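I've been wanting to write up the new relabeling result for weeks, and on Wednesday the numbers finally settled down, so please forgive the rambling (and the late hour).

Quick background. Our policy, Lellamel, learns from people steering the arm by hand. We had 1243 demonstrations, and we used to throw out every one where the operator fumbled. Melati Nugroho kept saying those were the good ones! Her idea was to cut each fumble into short pieces and relabel every piece with whatever it did manage to do.
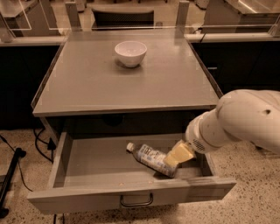 Relabeling sounds simple until you try to write the rules. What counts as a piece? Hakim Tambunan wanted to cut whenever the fingers changed direction, and I wanted to cut on contact. With a bottle lying on its side in an open drawer, like ours, the arm can spend a long time just lining up, and Hakim's rule chopped all of that into confetti. Mine kept it whole but missed slow nudges. We ended up using both, with a minimum length, and that got us 871 extra usable pieces out of recordings we had been ignoring.
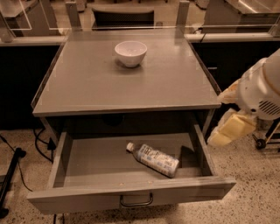
Drawer open, bottle in the drawer, bowl on top.

Then came training, and this is where I got really excited. We ran the old recipe and the new one over 604 trials, split evenly, with 5 random seeds each. The new one won on every seed. Every single one! The gap was biggest on grasps that began badly, and I love that, since bad starts are what the old data never had any of.
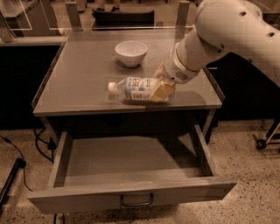 Now the caveats. We only tested on one style of cabinet, and Gilang Wijaya thinks part of the gain comes from simply having more data, relabeled or not. He may be right. Next we're padding the old set with ordinary clean demonstrations until the sizes match, and then we'll compare again. If the gap shrinks I'll post that too, plots and all. The cutting rules still need a cleanup before I can share them, probably in April.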